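Ticket 783: Line breaks vanish in e-book edition of "Kariuki" (novel in verse, middle grade)
Opened by: Subira Simiyu, production
Assigned to: Kheri Magesa, e-book support, Rulport
Priority: High (author's word), Normal (form's word)
Status: Reopened

Subira Simiyu, 9:12 am
The poems in chapter 2 have turned into paragraphs. The print PDF is fine. The e-book shows every stanza as one long block, and our heroine's quiet poem about her grandfather's radio now reads like the terms of a car rental. 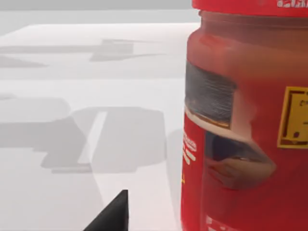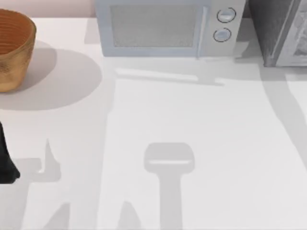

Red jar; counter with bowl and microwave

Kheri Magesa, 9:40 am
Thanks. Which reading app are you using, and what is the text size set to? Also, did the manuscript go through the Mirner converter or was it uploaded straight from the word processor?

Subira Simiyu, 9:58 am
Mirner converter. Text size is the default. I also tried the smallest size, in case the poems were just shy. Same blocks, tinier.

Kheri Magesa, 10:31 am
Found part of it. The author typed her line endings as soft returns (Shift+Enter) and her stanza endings as hard returns. Mirner has a setting called "Clean up stray breaks," on by default, that decides soft returns are a mistake and swaps them for spaces. In a novel in verse that's most of the book.

Please try:
Open the project in Mirner, go to Import, uncheck "Clean up stray breaks." Delete the old import completely. Import again. Don't use Refresh, which keeps the old settings and says it didn't.

Subira Simiyu, 11:47 am
Did that. Lines are back in chapter 2. Lines are also back in the acknowledgments, which were never a poem. The author now thanks her agent in tercets. She has seen it and she likes it, so please don't fix that until I've had a talk with her.

New problem: long lines wrap and start again at the left margin, so you can't tell a wrapped line from a new one. In "What the Bus Driver Knew" this changes who is speaking. A ten-year-old appears to be driving the bus.

Kheri Magesa, 1:05 pm
That's the hanging indent. The verse style in your template has none. Add a left margin of 2 em and a first-line indent of minus 2 em to the style named "verse." Wrapped lines will then tuck in under the line they belong to. Check it in portrait on a phone, where everything wraps.

Subira Simiyu, 2:20 pm
Works on my phone and on the desktop app. On the Rindosov reader the indent is ignored and all the poems are centered. Every one, including the table of contents. It looks like a wedding invitation.

Kheri Magesa, 2:44 pm
Rindosov centers anything in a style called "verse." I don't know why. I assume someone there once had to set a hymn. Rename the style to something it has no opinion about. I used "bodyline" on my copy and it behaved.

Subira Simiyu, 3:10 pm
Renamed. Indents are right on all the devices I have here. Marking as resolved.

Status changed: Resolved

Subira Simiyu, Friday, 8:51 am
Reopening, sorry. The shape poem on page 50 of the print edition (the one that looks like a kite) is now a column with a bump in it. The tail is gone. The author drew it with the space bar, and she was proud of it.

Kheri Magesa, 9:26 am
Runs of spaces collapse to a single space in the e-book. You have two ways to go:

Replace the spaces with non-breaking ones. It holds until a reader bumps up the text size, then the kite crashes.
Set the poem as a picture and put the full text in the alt field so screen readers can get at it. It stays a kite at any size.

I'd do the second. Make it an SVG if your designer can. A small JPEG goes fuzzy on tablets.

Subira Simiyu, 10:02 am
Second one. The designer can do it Monday. The author asked if the tail can move. I told her I'd ask, and I have now asked.

Kheri Magesa, 10:05 am
No.

Subira Simiyu, 10:06 am
Passing that along with a few more words around it. Can we leave this open until the new file is in? The acknowledgments are staying as tercets, by the way. I lost.

Kheri Magesa, 10:15 am
Leaving it open. When you re-import, check that "Clean up stray breaks" is still off. It turns itself back on after an update, and there's one scheduled this weekend.

Status changed: Waiting on customer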